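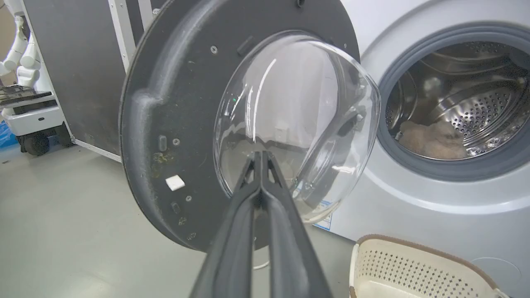
Bulletin No. 396

The Drelley Public Affairs Forum is seeking participants for its fall lecture and debate series on local government and voting access. Two groups are needed: student moderators for the evening sessions, and members of the public for the audience panels. The series is held in the Laskowska Auditorium on the Grestau campus.

Applications for both groups close on August 3, 2020. Forms received after that date are placed on a waiting list and used only if a seat opens.

Student moderators

The Forum will appoint 10 student moderators. Each moderator is assigned to one session and works with a staff editor to prepare the questions. Moderators introduce the speakers, keep time, and read written questions from the audience. They do not take part in the debate itself.

Applicants must be enrolled in a degree program at the time of the session. Any field of study is accepted. Prior coursework in political science or journalism is useful but is not scored. Applicants who hold a paid position with a candidate or a party office are not eligible.

Moderators receive a flat payment after the session, plus travel costs within the county. Training takes place online and consists of two meetings and one timed rehearsal.

Audience panels

The Forum will seat 100 panel members across the series. Panel members fill in a short survey before the session, listen to both speakers, and fill in the same survey afterward. Selected members may be asked to stay for a recorded discussion - this part is optional and has a separate consent form.

Panel members must be 18 or older and live in the Drelley voting area. Registration to vote is not required. Seats are assigned by draw within age groups, so an early form gives no advantage.

Survey answers are stored without names. The Drotgate Research Office handles the data and publishes the totals by session. Individual answers are not passed to the speakers or to any campaign.

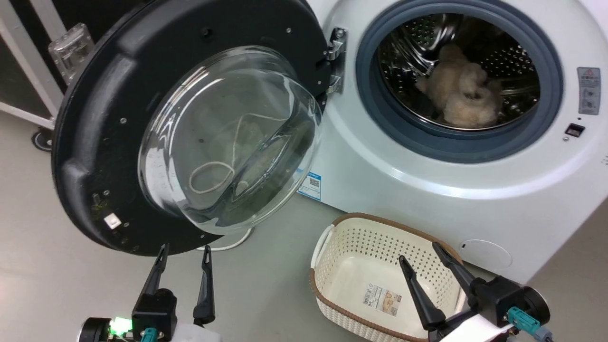

How to apply

Moderator applicants should send a one-page letter, a current transcript (unofficial copies are accepted), and one sample question on a ballot measure or city ordinance of their choice. The question should be no longer than two sentences and should be one that either side could be asked.

Panel applicants need only the registration form, available from the Forum desk or by mail. Incomplete forms are returned once for correction.

Results are sent by email. Moderators who are appointed must confirm within 10 days, after which the place is offered to the next applicant on the list. Requests for sign language interpretation, large-print surveys or step-free seating can be entered on either form - they are not seen by the selection staff.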